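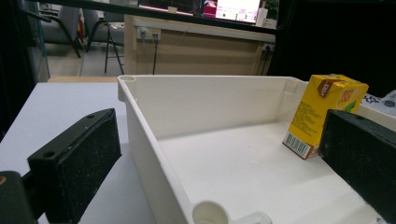 Aurelio Tapia replaces gripper pads before they look worn. At Privgate, where he looks after the hand-held grippers used to record picking jobs, a pair gets 388 grasps and then comes off the bench. The yellow juice carton standing in the white tray is his usual check. It has flat sides and printed panels, and he can tell from it whether the two speckled pads are meeting the load evenly or one is doing all the work.

The check comes after the mechanical part. Tapia backs out the finger screws, wipes the seats, fits new pads and closes the fingers on a strip of paper. If the paper pulls out at one end, the finger is off square and he starts again. A full change takes him 29 minutes with the tools laid out.

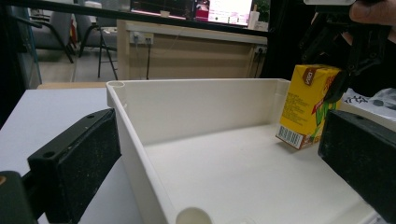 A second gripper at the carton in the tray, seen between the fingers of the first.

Privgate bought its first fingers from Vosen and has had the later ones cut by Šťastný, a small shop that will do a short run. The two sets differ slightly in thickness. Tapia keeps a card for each tool with the offset written in pencil, and he doesn't mix left and right fingers from different sets. He did once, last September, and lost most of a morning to a grip that kept twisting to one side.
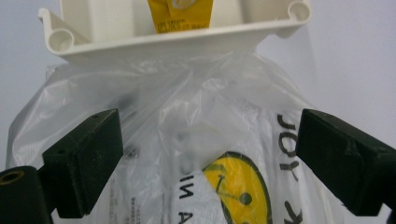 Bags are harder on a setup than cartons. Thin film slides between the pads, bunches up and throws bright reflections back into the camera, so he sets the exposure with plastic in view and leaves it alone for the rest of the session. He also cleans the lens at every break. Of the 468 recordings he reviewed over the winter, 74 were thrown out, most of them for glare or a smeared lens.
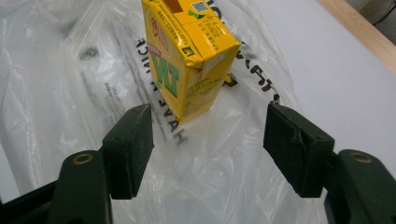 Drink carton on clear plastic, between the gripper fingers.

The brass-colored bushings get a look at the end of the day. Tapia feels for play by rocking each arm with a thumb. When there is any, the tool goes on the shelf with a tag and he writes up the card before he goes home.

Recent in Workshop
Cable routing on the Ginano cell
Three ways to store spare fingers
When to retire a torque driver
Readers' benches: small rooms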